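Chapter 6
Who Picks Up the Odd Bits?

My first summer job was on the sorting bench at Brandes, a returns and scrap shop outside Stesberg. I stood next to Musyoka Mussa, who'd been there 20 years and could tell a good circuit board from a dead one faster than I could find my gloves. When word got around in June that an arm was coming, most of us figured we'd be gone by fall.

We weren't, but our jobs did change - a lot! Musyoka stopped reaching into bins all day and started deciding what the arm should try next, and what to do when it gave up. His shoulders liked that. His pay grade took another year to catch up, and we'll get into that fight in Section 6.3.
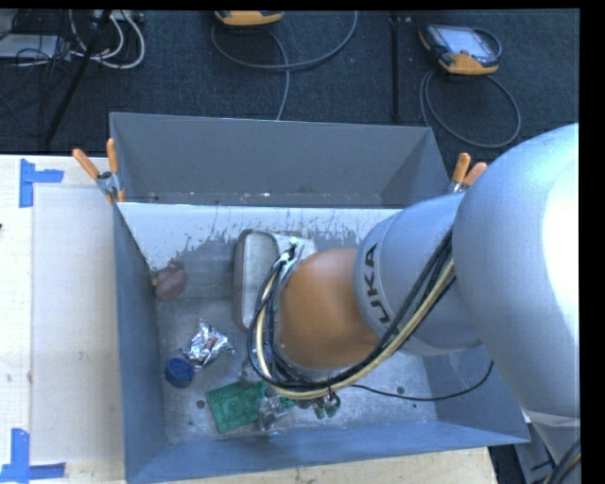 Figure 6.1 A KUKA arm over a sorting bin. A green circuit board lies beneath the gripper, with crumpled foil nearby.

Mixed bins are where I want to start, mainly for what they ask of the people nearby. A flat board and a wad of foil don't grip the same way, and somebody has to know that before the shift begins. At Brandes that somebody used to be anyone on the bench. Now it was one person with a title.

So before you read on, think of a job you've had (babysitting counts). Which part of it would you gladly hand over, and which part would you miss?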